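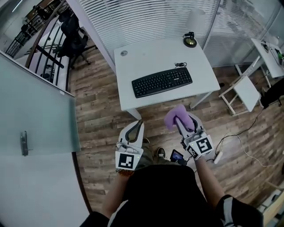

When will the open day demonstration be held, and who is it for?
In February, starting at 2 pm, for local residents, pupils from the two nearest schools and anyone who has booked through the Skedo page.

Open Day Working Group: minutes of the second meeting

Present: Elfriede Schwaiger (chair), Marlene Tavares, Kenji Whitfield, Ottilie Wallner (minutes)
Apologies: Hatsue Kawaguchi

1. Minutes of the first meeting
Agreed, with one correction. Under item 4 the room for the school groups should read "upper room", as the lower room is kept for the talks.

2. Matters arising
Marlene has confirmed with Farach that they will lend the folding display boards. They need to be collected the day before and returned by noon the day after.
The sign for the side entrance has still not been ordered. Carried forward to Ottilie.

3. Bookings
Skedo shows 73 places taken out of 100. Elfriede asked whether the limit could be raised. Kenji was against this, as the upper room is already tight with a school group in it. The limit stays at 100. A waiting list will be opened once it is reached.
Marlene reported that one school has asked to bring a second class. They will be offered the 3.30 pm slot.

4. Demonstration programme
Kenji went through the running order. Each group will get a short introduction, then a demonstration of picking up and putting down small household things with the hand-held grippers, then time for visitors to try it. After that they move to the arm, which will be run by Kenji with Hatsue at the stop button.
Elfriede felt the introduction was too long at the trial run and that people at the back had started talking. Kenji will cut it to 7 minutes. He will leave out the part on calibration and answer questions on it afterwards if asked.
It was discussed whether visitors should be allowed to use both grippers at once. Marlene thought children would find one enough. Agreed: one gripper for under-tens, two for everyone else if they want.
Sponges and other soft items to be used for the visitor turns. No glass or crockery. Ottilie asked about tins and it was agreed that empty ones are fine.
The arm has been given the name Paul by last year's pupils and this will go on the sign.

5. Safety
Visitors to stay behind the tape while the arm is switched on. Kenji to lay new tape, the old line having worn away by the door.
Extension leads and loose cables in the walkways are to be taped down or moved before the doors open. Elfriede will do a walk round at 1.30 pm with whoever is free.
The risk assessment has been updated and was passed round. Marlene asked for a line on hair and scarves to be added. Agreed.

6. Talk
The speaker from Tastimari has agreed to give a talk on automation in small kitchens. It will be in the lower room, which seats up to 70. Slides are needed a week ahead. There was some discussion of whether to record it. No decision; Ottilie to ask the speaker.

7. Refreshments
Tea, coffee and squash as before. Last year the biscuits ran out before the second group came down, so half will be held back.

8. Any other business
Kenji asked for a second person to reset the items between turns. Marlene offered to do the first hour.
Hatsue had sent a note asking that the feedback form be kept to one side of paper. Agreed.

Actions
Ottilie: order side entrance sign; ask speaker about recording; shorten feedback form
Kenji: shorten introduction; new floor tape; sign for the arm
Marlene: collect boards from Farach; reply to school; add line to risk assessment
Elfriede: walk round before opening; open waiting list when needed

Next meeting: 4.15 pm, upper room, in the week before the open day. Ottilie to send round the link for those who can't attend in person.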